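Double sink with a drying rack in one side - where do you wash the veg?

Posted by Hullness in November
Print this page | E-mail this to a friend

Hello all. We've moved into a converted office unit (striped grey carpet everywhere, even where the kitchen bit is) and the previous people left us a white island with a double steel sink. It's a lovely thing to look at, but I've only ever had one bowl in my life and I can't settle into a way of using two. I had the rack in the left bowl, then things got put on the rack that weren't dishes, and it all went downhill from there.

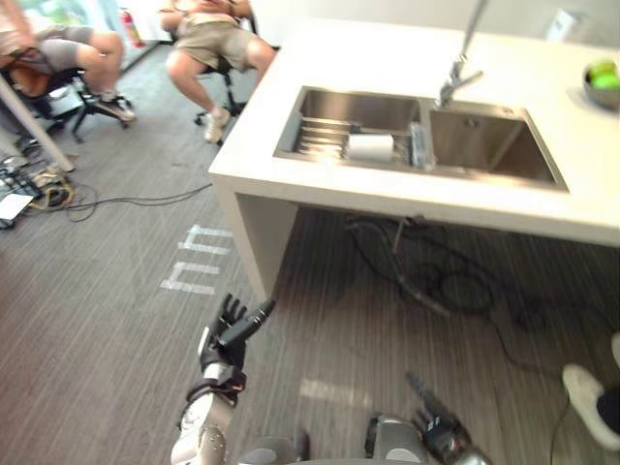 The island from the carpet side, rack in the left bowl.

The other thing is that it's open underneath, so everything lying on the carpet under the sink is on show. Would you box it in?

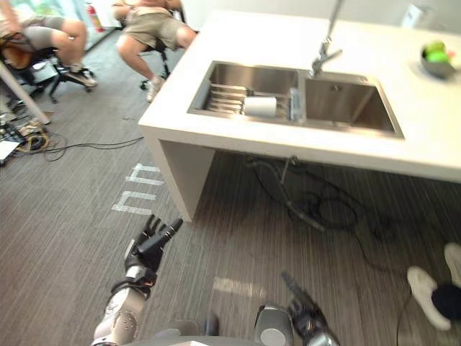 I had a price of 482 pounds from a fitter for a panel and a little door, and that seemed a lot for hiding a bit of floor. My sister thinks a curtain on a wire would do. I'd be glad of any thoughts on either, but mostly the sink, as it's driving me up the wall.

Cleiton Tavares
We had the very same muddle for years, so you have my sympathy! What cured it was giving each bowl one job and sticking to it - food on the left, crockery on the right, nearest the dishwasher. 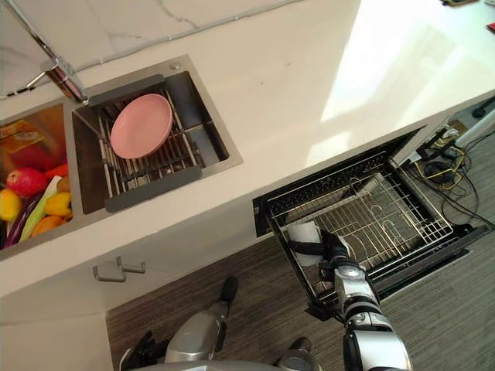
A big shop is the real test of any sink, and it's where the single bowl people come unstuck. You come in with your bags and you want to tip the lot out somewhere it can be rinsed. With the left bowl kept for food, the peppers, the potato and the apple can all sit in there together while a plate stays up on the roll-up rack next door. Do take anything in a packet out before you run the tap, mind. I always forget.

As for underneath, please don't box it in completely. You'll want to reach the pipe one day, and it will be at ten at night.

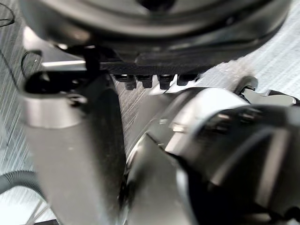

If you do have a panel made, ask for one that lifts off. Ours cost 67 pounds from a local joiner, plus a tin of paint, and I can have it away in a minute.

Pindach
curtain. 120 cm wire, two hooks, done

Last updated: November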